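Tagesdecke Rundden, gestreift, für Doppelbetten

Artikelgruppe: Decken und Überwürfe
Hersteller: Farnex
Lieferung: gerollt, im Stoffbeutel

Die Rundden ist eine leichte, gewebte Decke mit breiten Querstreifen in Hellblau, Schiefergrau, Weiß und Beige. Sie liegt glatt auf, ist aber weich genug, um sie im Sommer auch als dünne Zudecke zu verwenden. Am Kopfende reicht sie bis an das Kissen oder die Nackenrolle heran, am Fußende fällt sie über die Matratzenkante.

Viele Kunden nutzen die gemachte Decke tagsüber als Ablage: Wäsche wird darauf gefaltet, Taschen werden gepackt, Tabletts abgestellt. Dafür ist der Stoff fest genug gewebt. Spitze Gegenstände und Schnallen sollten trotzdem nicht über die Fläche gezogen werden, sie können Fäden ziehen.
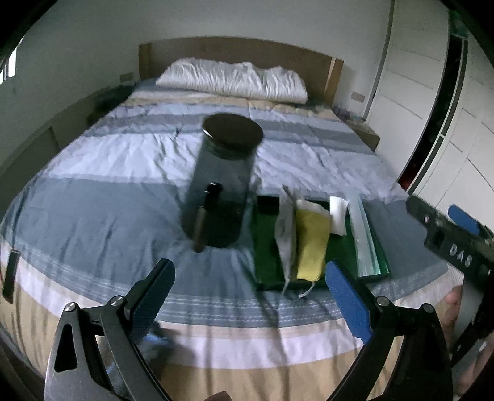

Rundden im Gebrauch, mit dunkelgrünem Tablett und Deckelglas

Maße und Material

Breite: 220 cm
Gewebe: Baumwollmischung, garngefärbt
Kanten: doppelt umgenäht
Farben: Blau/Grau/Beige
Waschbar: ja, Schonwaschgang

Die Streifen sind eingewebt und nicht aufgedruckt, das Muster ist deshalb auch auf der Rückseite zu erkennen. Zwischen zwei Färbepartien kann der Ton leicht abweichen. Wer für zwei nebeneinander stehende Betten bestellt, sollte beide Decken in einer Bestellung aufgeben, wir legen dann Stücke aus derselben Partie zusammen.

Gewebe dieser Art knittert. Nach dem Schlafen oder nach längerem Sitzen auf der Bettkante bleiben Falten stehen, die sich mit der flachen Hand ausstreichen lassen. Hartnäckige Falten gehen mit dem Dampfbügeleisen auf mittlerer Stufe heraus -- am besten von der Rückseite und ohne langes Aufdrücken.

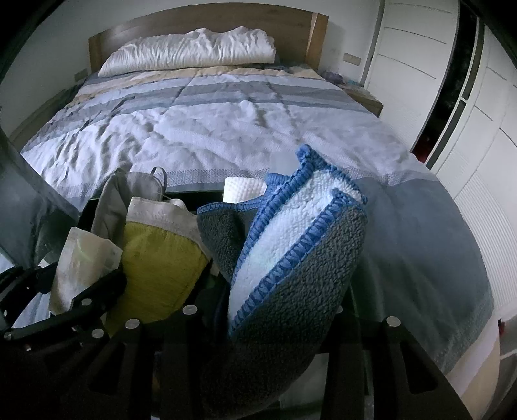 Zu Holzbetten passen die Farben gut, zu hellen wie zu mittelbraunen. Auch neben weißen Schränken wirkt das Blau ruhig. Bei sehr dunklen Möbeln empfehlen wir, vorher ein Stoffmuster anzufordern.

Die Decke wird mit den Streifen quer zum Bett aufgelegt. Zuerst das Fußende ausrichten, dann den Stoff zum Kopfende ziehen und zuletzt die Seiten angleichen. Bei Betten mit Pfosten am Kopfende bleibt die obere Kante vor den Pfosten liegen und wird nicht dahinter eingeklemmt.

Pflege

Vor dem ersten Gebrauch einmal separat waschen. Keinen Weichspüler verwenden. Nicht in den Trockner geben, sondern flach oder über zwei Leinen trocknen. Kleine Flecken mit lauwarmem Wasser und einem hellen Tuch abtupfen.

Preis und Verfügbarkeit

Einzelpreis: 74 Euro, inklusive Mehrwertsteuer
Lieferzeit: 7 Werktage
Stoffmuster: kostenlos, höchstens 2 je Bestellung

Passende Kissenbezüge der Reihe Rungrueang sind einzeln erhältlich. Sie sind einfarbig und werden im Januar um einen beigen Ton ergänzt -- Vorbestellungen nehmen wir schon an.

Fragen zu Maßen und Stoffmustern beantwortet Javiera Maldonado. Für Sammelbestellungen von Pensionen und Ferienwohnungen ist Santino Ocampo zuständig. Beide erreichen Sie über das Kontaktformular von Clekomano.

Stand der Angaben: 2021-11-16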